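Search this diary Go

May
by Lena Krajewska

I found the ferry book! I have been hoping for it since winter, and this morning it was sitting in a box under the stairs at the Pasamow library, between two volumes of sermons and a seed catalog. Henryk Kołodziej had told me it was lost in the flood. It has a water line across the bottom of every page, so he was partly right, but you can read nearly all of it.

It starts in 1889 and it is the day book of the Pawlak family, who ran the crossing at the bend before the bridge went in. Every trip is written down. Who crossed, what they brought, what they paid, and (this is the part that had me grinning like a fool in the reading room) what the river was doing. "High and brown." "Low, pushed with poles." "Ice at the edges, took the priest anyway." One entry just says "Fog. Shouted." I read that one out loud, and the man at the next table asked me to read him another.

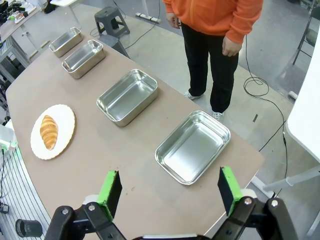

I counted the pages twice and got 554 both times. I have copied out three. At this speed I will be at it until I'm an old woman, and I can't say I mind. The handwriting changes partway through the first summer, from a tall slanting hand to a small round one, and the small round one is a much better writer. I think it's a daughter. She notices things. She puts down a woman who crossed with a goose under each arm and came back that evening with a clock. She puts down a boy who paid with eggs and was one short, and then two weeks later there he is again, with one egg. I nearly cheered.

Ate my sandwich on the library steps at noon, cheese and pickle, and walked down to look at the bend. There isn't much left. The road still drops toward the water in that odd way, as if it meant to keep going, and then there are willows. I found a big squared stone in the nettles with a groove worn in it, and I am almost sure it's where the rope ran. Got stung to the elbow finding out. Amanuel Ambaye came by with his dog while I was in there and very kindly held my bag and asked no questions until I was out. Then he asked plenty, and we stood talking until his dog lay down.

He says his neighbor's grandfather used to tell people there were two ferries, one big enough for a cart and one for foot passengers, and that the small one sank at its mooring with a barrel of vinegar in it. I have seen nothing about vinegar yet. But I have 551 pages to go!

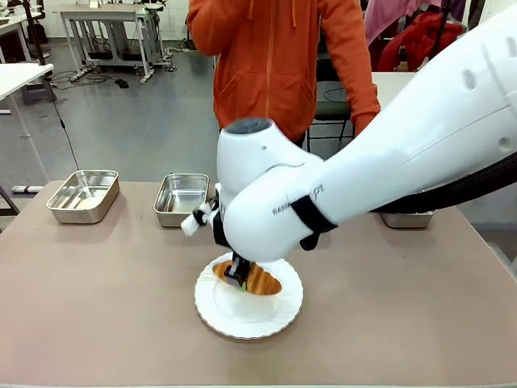 Back in the reading room until closing. I've worked out the daughter's shorthand for the fares, a little cross for a person and a circle for an animal, with a tail on the circle if the animal was trouble. There are a lot of tails. Sheep seem to have been the worst of it. One crossing has a single cross and 20 circles, every last one with a tail, and beside it she has written "never again," and then on the next line, same day, "again."

Things to look up: what the rope was made of, and where they bought it. Whether the church at Lakero has burial records for the Pawlaks, which might give me her name. Why there were no crossings at all for nine days in June -- the book just skips, no note, and then picks up with a cow. I looked for a torn page and couldn't find one.
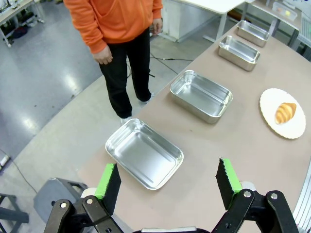
Last changed in May, 9:40 in the evening

Adding a bit before bed. I telephoned Zdzisław Urbańczyk about the nine days and he thinks they may have been mending the landing, as there was often a drop in the water at that time of year and it would have been the moment to do it. He has an old map he'll lend me if I promise not to fold it. I promised. I'm going to carry it home flat under my raincoat if I have to.

Also I tried one of the daughter's pages with the lamp held low to the side, and there are pencil marks under the ink in the margin, little drawings of boats. I have only seen four so far. The library lets me in at ten tomorrow and I'll be on the steps at a quarter to.

Comments (3)

Kazimiera Borkowska
Oh, the goose woman! My aunt told a story very like that, except it was two geese and a mirror. Please copy out the whole page when you can.

Henryk Kołodziej
I stand corrected and I'm delighted. Which box was it in? I looked under those stairs myself, years ago.

Amanuel Ambaye
Vinegar barrel is true, I asked again. Dock leaves for the arm.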